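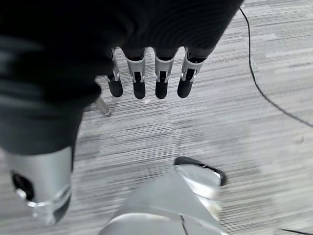

## Plarkosel, week three, and I still don't trust the planner

I said in October that I would give the new grasp stack a fair hearing before complaining about it. I've now had it long enough to complain.

Background for people who skipped the last post: we run a four-fingers-and-a-thumb hand on a light arm, and until recently the whole thing was driven by a pile of Python I mostly wrote myself. It was ugly. It had a state machine with a state called MAYBE_CLOSED. But I knew what it would do when a finger stalled, and I could read the log at two in the morning without a second monitor.

Plarkosel replaces all of that. It takes the wrist camera, joint positions and motor currents, and hands back a short sequence of hand poses plus a wrist path. The pitch from Zernton, who sell it, is that you stop writing grasps and start writing goals. "Pick up the can" is a goal. You type it in a YAML file, you point it at your hand's description file, and the planner sorts out which fingers go where.

I have heard this pitch four times from four vendors. Each time, the part they skipped was the description file.

## The description file

Ours came to 695 lines by the time the hand stopped punching itself. The importer is supposed to build it from the CAD export, and it does build something. Two joint limits came over with flipped signs, and the thumb was parented to the wrong link, so in simulation it bent backward through the palm and the planner thought this was a terrific new option. No warning. The validator passed it with a green check mark.

I reported that one. The answer was that the validator checks the format and doesn't check whether the hand makes sense, which I suppose is an honest answer, but then please call it a format checker.

The fabric is another problem. The collision model wants hard shapes. Cloth over a hand isn't a hard shape, it bunches up when the wrist bends and it gets in the way of the camera. You can pad the collision shape by a few millimeters, which makes the planner timid, or you can leave it alone and let it believe it has room that it doesn't. I went with the padding. Then I spent an afternoon finding out why it refused half the grasps I asked for. (It was the padding.)

## What perception gets right, and what I don't believe

Credit where I can give it: the segmentation is decent. Cylinders come out as cylinders. Printed packaging used to wreck my old edge detector, which would happily find six objects in one busy label, and Plarkosel's model mostly ignores the artwork and goes for the outline. Drink cans and snack tubes are easy targets, I know. They're also what we have to pick up, so I'll take it.

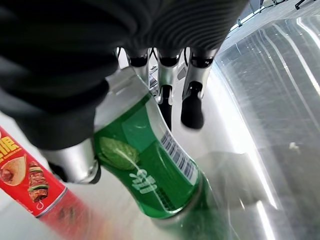

Where I stop believing is the confidence number. Every detection comes with one, and it looks very scientific, two decimals and everything. I logged 128 grasp attempts and sorted them by confidence, expecting at least a lazy slope: higher confidence, fewer drops. There was no slope I'd show to anyone. The attempts it was most sure about failed as often as the ones in the middle of the pack. The very low ones did worse, fine, but I could have told you those by looking.

My guess is that the number says how sure the network is that it's seeing an object, and says nothing about whether the fingers can get hold of it. Those are two different questions and the API gives them one field. The Zernton docs call it "grasp readiness" on one page and "detection score" on another. Pick one!

Shiny stuff is a separate headache. Polished metal close to the wrist camera picks up reflections of whatever you're holding, and a reflection has color and edges like anything else. I masked off that region in the config, which works until the wrist turns and the region moves. There is a feature called dynamic self-mask that is meant to handle this. It uses the description file. See above.

## Timing

My real gripe is the control loop, and it's the one that people at Ayala (we share a lab channel with them, they run the same stack on a different hand) seem least bothered by. So maybe it's me.

The low-level loop is fine. It holds finger torque without hunting, and the slip response is better than mine was. The planner sits on top and is allowed to replan whenever new perception arrives. On paper that's good. In practice the perception results show up in clumps: nothing, nothing, then three at once. Each one triggers a replan, and each replan throws away the wrist path you were on.

I measured the gap between a frame being captured and a plan using it. The median was 42 milliseconds, which I could live with. The worst ones were many times that, and they bunched up during fast wrist moves, exactly when the image is smeared and the estimate is at its poorest. So the stack is using its oldest, blurriest information at the moment it can least afford to. You can see this in the logs as a little shiver in the commanded wrist angle. I had put it down to a loose bolt and tightened everything in sight before I looked at the timestamps.

The fix I have for now is crude. I gate replanning on wrist speed, so above a threshold the planner has to stick with what it already decided. This took 5 lines, and the shiver is gone from the command log. I would like to know why it isn't the default. The reply I got was that customers prefer "responsive behavior." I prefer behavior where I can tell you on Friday what the arm was doing and why. 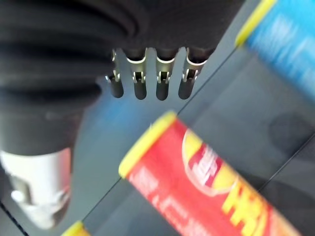

*Red tube, blue tube, and plenty of motion blur at the wrist camera.*

## Tooling, briefly

The log viewer is pretty. It scrubs smoothly and you can overlay the plan on the video. It also rounds timestamps to the nearest ten milliseconds for display, so I couldn't see the clumping in it at all and had to dump the raw file and plot it by hand. If you're evaluating this thing, do that early.

Configs are split over four directories, and the later ones override the earlier ones silently. I wrote a small script that prints the final merged values and where each came from. I run it before every session now. It has already caught two settings I would have sworn I'd changed.

The command line tool is good. I have nothing bad to say about the command line tool.

## Am I keeping it

For the moment, yes, with my arms folded. The slip handling alone would cost me a month to write, and the segmentation saves me from maintaining my own. I've kept the old state machine on a branch and I make sure it still builds.

What I won't do is put the confidence field anywhere near a decision. The demo at Veldale is coming up, and the suggestion was to let the planner skip any object scoring under a cutoff, so the run looks smooth. I don't see what the cutoff would be measuring. I'd sooner let it try everything and drop a few, and keep the drops in the log where we can learn something from them.

Next job is the thumb. The planner likes to plan it as a fifth finger that happens to be in an odd spot, and closes it last. My old code closed it first, lightly, and let the others come to it. I have no proof that mine is better. I'm going to run both on the same set of starting poses and post the raw numbers, including if they embarrass me. The merge script goes up tonight if I can get the hardcoded paths out of it.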